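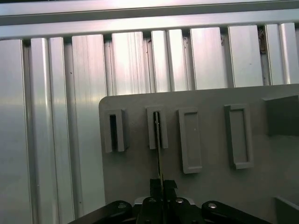
Muss der Arbeitsspeicher vor dem Einbau in eine Halterung gesteckt werden?
Am besten ja - so liegt kein Modul mit den Kontakten auf dem Tisch, und man greift es jedes Mal an derselben Stelle.

3 Speichermodul einsetzen

1. Rechner ausschalten, Netzstecker ziehen, Seitenwand abnehmen.
2. Das Gehäuse auf die Seite legen, sodass die Hauptplatine nach oben zeigt. Jetzt kommt man wunderbar an alles heran!
3. Die Verriegelung am Speichersteckplatz öffnen.
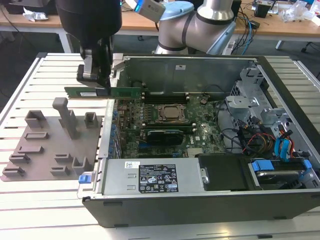
4. Das Modul waagerecht über den Steckplatz führen und die Kerbe ausrichten. Erst dann mit gleichmäßigem Druck einschieben, bis die Verriegelung einrastet.

Vorsicht: Niemals verkantet drücken. Klemmt es, das Modul herausnehmen und neu ansetzen.

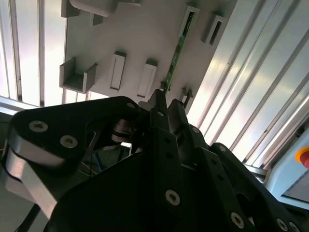 Grüne Leiterplatte an der Halteplatte

3.1 Die Halteplatte Zesell

Für die Platte gilt: aufrecht montieren, Schlitze frei halten, fertig. Die schmalen Halter der oberen Reihe nehmen flache Teile auf, und wir finden diese Ordnung einfach herrlich!

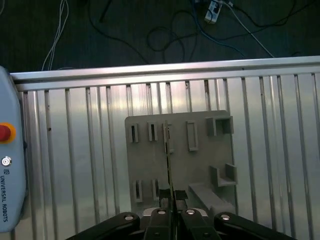 Kabel verdienen genauso viel Sorgfalt wie die Module. Steckdosenleiste und Leitungen liegen hinter der Rückwand am Boden, also außerhalb der Arbeitsfläche - dort bleiben sie auch beim Umbau. Weiter mit Abschnitt 9.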